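Pad inspection interval, hand-held grippers

drokholm_bench
Our procedure says to inspect finger pads every 200 grasps and replace at any lifted edge. Is anyone working to a different figure?

mukance6
We check at the start of each shift. Grasp counts get lost when two people share a tool. Trim flush with the block, no overhang at the lower corner.

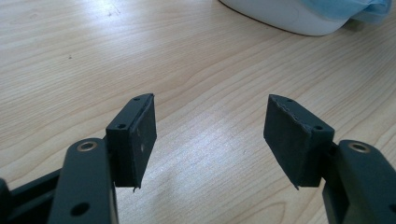
Bushings get looked at in the same check. Any play, the tool comes out of use.

ye_19
Disagree on overhang. A small flap clear of the contact face does no harm. Retrimming in place has cost us more pads than wear has.

mukance6
It can catch on thin stock. Take the block off to trim it. Two screws.

drokholm_bench
Will write it up as shift start plus 200, whichever comes first. Overhang limit left open for now.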